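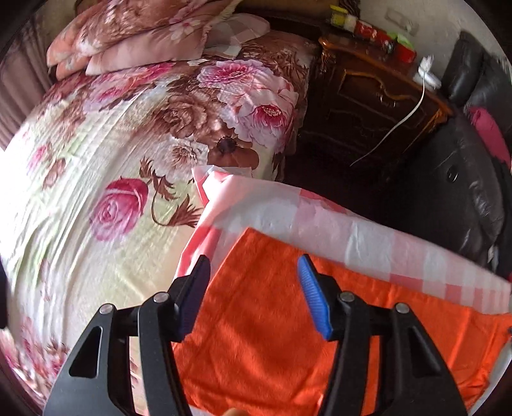 Orange towel and pink-and-white checkered cloth

Mestent House residents' meeting, Nov 20, 2023, in the downstairs kitchen

I took the notes again, so if something you said came out wrong, write it on the sheet by the fridge and I'll fix it before the next one. Ten of us were there by the time we got going, plus the dog from the top floor, who didn't vote. We started late because the soup wasn't done.

Last month's minutes

Nobody had changes except on the bike shed. I had written that the lock "will be replaced" and what we agreed was that we would get a price for replacing it. Fixed. We still don't have a price.

Heating

This took up most of the evening! The back bedrooms are cold in the mornings and the front ones are so warm that people are sleeping with the windows open, and we are paying for both. Rarik came out to look at the boiler and left a written quote, which I passed around (please don't put mugs on it, it's the only copy). They want $300 to balance the radiators and bleed the whole system, and they say they can do it in a day. The other choice is to do the bleeding ourselves with the little key that lives in the junk drawer, or that used to live in the junk drawer.

We went back and forth. A couple of people said we did it ourselves last winter and it was fine until the hallway one leaked on the rug. I was for paying Rarik and said so, probably more than once. In the end we voted to pay, with one person against and one who wanted it written down that they didn't care as long as somebody shut the landing window. So, written down. I'll call Rarik this week and try for a date early in December. Everybody will need to clear the stuff away from their radiators the night before, and that includes shoes.

We also talked about the thermostat. It stays where it is. Please stop moving it.

Guest room

The guest room calendar is filling up for the holidays and two bookings overlap, both for parents, both over the same weekend in December. The people involved went off into the hallway to sort it out and came back having sorted it out, so one set of parents gets the guest room and the other gets the fold-out in the den. Thank you both, that could have been a long one.

We kept the rules the way they are: put your name and the nights on the calendar, no more than a week at a stretch without asking the house, and whoever's guest it is does the laundry after. There was a question about what "after" means. We settled on by the following evening. I know that's tight if you work late, so trade with someone if you need to.
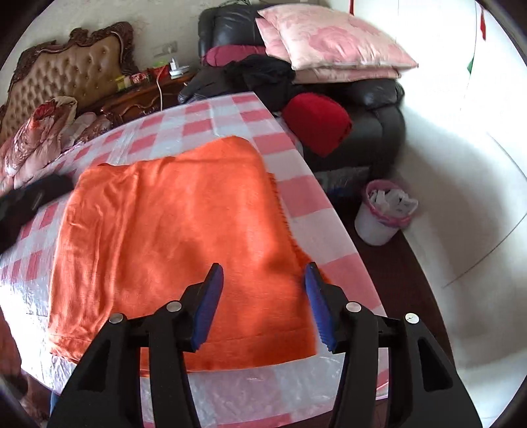 Pink-and-white checkered sheet on the bed, with orange cloth

On bedding, we have more sheets than closet. Someone offered to go through the upstairs linen closet and pull out anything with a hole, anything that fits no bed in this house, and the mystery curtains. Ripped towels go to the animal shelter if they'll have them, and I said I'd ask. If you have a set in there that you care about, take it back to your room before the end of the month or put your name on it. After that it's house property and you can't be mad.

The guest pillow is also bad. I've slept on it. We agreed to buy a new one out of the house jar.

Laundry

The washer is leaving white streaks on dark clothes. One theory is that people are using too much soap, and the other theory is that it's the Sodine, which we switched to in the summer when it came in the big tub. I don't mind the Sodine (it smells like almost nothing, which I like) but I had streaks on my black pants too, so I can't argue. We're going to finish the tub using half the scoop and see how it goes. If there are still streaks when the tub is gone, we go back to the old kind.

The drying rack in the basement is for everybody. If your things are dry, take them down. If someone else's things are dry and you need the space, fold them and leave them on top of the dryer, nicely please, after last time.

House money

We have $200 set aside for repairs, and the Rarik job is more than that, so we're short. Ideas included putting off the bike lock (agreed, that's off until the new year), using what's left in the garden envelope (not agreed, there are bulbs coming out of that), and everyone putting in a little extra with the December share. That last one passed. I'll work out what it comes to per person and put it on the fridge. If it's a rough month for you, tell me quietly and we'll spread it out, it isn't a big deal.

The shared meals envelope is fine. It's fatter than usual because three people kept forgetting they'd already paid. Come see me.

Hollis Street side

The neighbors on the Hollis Street side asked if we'd trim the hedge where it hangs over their driveway. Fair enough, it scratched their car. We'll do it on the next dry day, and whoever is home can help. The ladder is behind the water heater. They also said we could borrow their leaf bags, so let's be quick about it while they're feeling generous.

Other stuff

The smoke alarm on the second floor chirps. It needs a battery and I've asked for one to be added to the shopping list.

Someone is eating the labeled yogurt. No one confessed.

We had a short and pretty heated talk about whether the tree goes in the den or the front hall this year. With the fold-out in use the den won't work, so front hall it is, and the coats will have to move to the hooks by the back door for a few weeks.

To do

Call Rarik and get a date: me
Work out the extra for December and post it: me
Ask the animal shelter about towels: me
Linen closet: second floor
New guest pillow: whoever goes to the store next
Hedge: everyone who's home
Find the radiator key anyway

Next meeting is in December, before people start leaving for the holidays. I'll put a few dates up and you can cross out the ones you can't do. It's the top floor's turn to cook.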